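Handling of Wrapped Food Items: Report on the Open Day at Nellex
Cadi Nicholas, group report, April 16, 2025
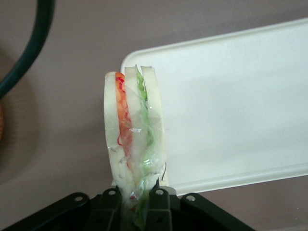
1. Purpose of the visit

Our group attended the open day at the Nellex test room in Jistport as part of the automation module. The aim was to record how a two-sided gripper holds soft, film-wrapped goods, and to compare this with the suction method covered in class.

2. Equipment and item

The station used a black jointed gripper with a small camera at the wrist. The item was a toy-like sandwich in clear plastic wrap, with a long white tray on the table next to it. The sandwich was held upright by its lower end, where the film is bunched together. The inner fingers press on this part from both sides, leaving most of the cut face clear of the fingers.

3. Observations

Creased film gives bright reflections in the wrist view. The right slice of bread is also close in colour to the tray behind it, and the boundary between the two is weak. Our guide said that edge detection alone is not relied on at this station. The Tollent software used there is trained on 3,000 stored images, of which 2,104 show wrapped items.

The finger force setting was not given to visitors.

4. Further work

We plan to repeat the grip on the Babalola arm in the college workshop in June, with 60 trials on each of five wrapped items. A darker tray will be used for half of the trials. Force will be logged at the fingers if the sensor is available by then.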